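Search the gallery Enter keyword Go

Color Sorting Table: Plates, Blocks and Trays

We set this one up on a Thursday and it has hardly been put away since! Two rimmed plates, a handful of small blocks and a metal tray on a plain wooden tabletop, and you've got a whole morning of matching. I love how bright it looks with so little on it. 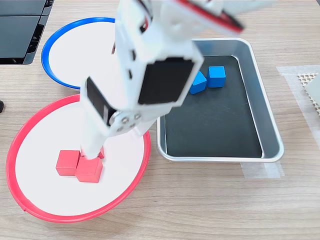
Red blocks on the red-rimmed plate, with the blue-rimmed plate right behind it and the stainless-steel tray over on the right. The shiny edge on that tray makes me happy every single time.

Joelle Bitar wrote in to say that her group went through the same activity with buttons first and changed over to blocks in April, mostly for the sound they make when they land on a plate. She keeps 100 of them in a Hamdan jar and puts out 20 at a time, and she'd like to know if anyone has tried it with a third color.

We have, Joelle! Yellow went in last month and it's a big hit (the mixing-up part is half the fun). Our blocks are the Jultano ones, the small size, and they wipe clean with a damp cloth. If you're short on plates, any dish with a colored rim will do, and a strip of tape works too. Younes Mansour has the spare set on shelf 11, so just ask him for it and bring it back by the end of the day.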